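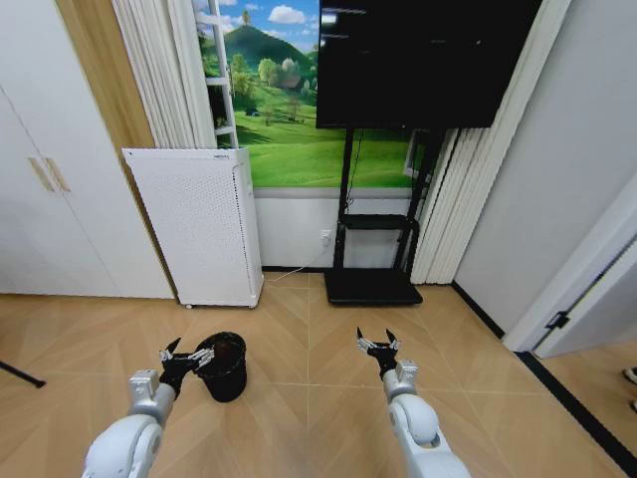 **Where does the trash can go in a tiny bedroom??**

posted by Ye-rin Joo

Ok so I moved into my Plutstead place in November and I love it (herringbone floor! white wardrobe with long wooden handles! a whole meadow mural on the back wall!) but I can't settle on a spot for my little black wastebasket. Over by the wardrobe I kick it every time I get dressed. By the air purifier it looks like clutter, and I worry about blocking the thing. And I don't want it under the mural, I paid 300 for that mural and I'd like to look at the hill and the farmhouse in peace. Ideas? Also, does a bin scratch a wood floor if you keep shoving it around?

**Oduor Kimaro**

I had the same fight in my last room. Keep it on the wardrobe side but a foot or so past the door swing. Open both doors all the way, put a bit of tape on the floor where they stop, and park the bin beyond the tape. Mine has stayed put for 2 years that way. For the floor, stick three felt pads on the bottom, the cheap kind for chair legs. Grit is what scratches, so wipe under it when you sweep.

As for the purifier, check the booklet for how much space it wants. If the front is the side with all the little holes, I'd leave that side clear and not put anything there, bin or laundry or whatever.

**I-seul Ra**

get rid of it, use the kitchen one

**Soon-im Geum**

Don't get rid of it, you'll end up with tissues on the nightstand like me! I like Oduor's tape idea. Mine lives next to the bed now and I empty it when I do the kitchen trash. Also where did you get the mural, my daughter wants one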